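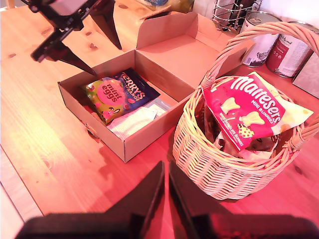
Mint eggs in the box, basket alongside.

Packing a handled basket with bagged sweets

1. Clear the table and check the basket for broken cane ends.
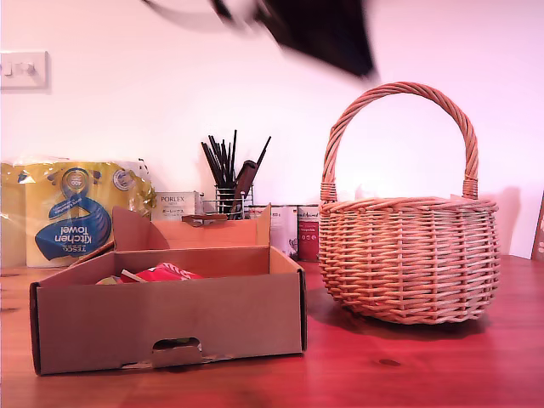
Handle height sets the working clearance. Bags go in from the side, under the arch — never over it. A round basket that bulges at the middle, like the cane one by the box, holds more than its rim suggests. Fill the belly first.

2. Stand the largest bag on edge against the weave.
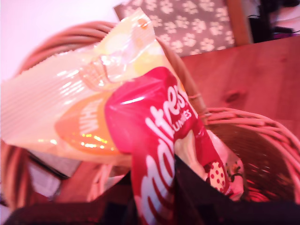 Smaller bags then wedge against it. Keep printed faces outward and leave the handle free for lifting.

3. Stop at 6 bags. 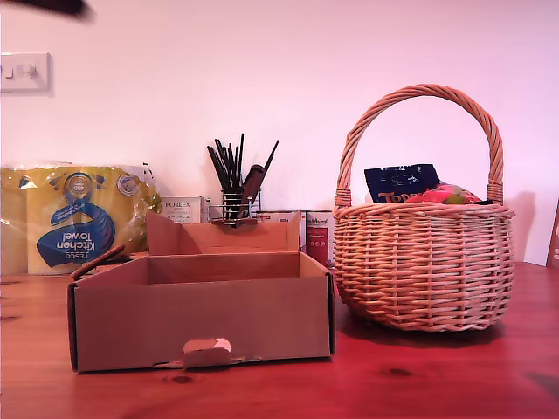

4. Flatten the box for recycling.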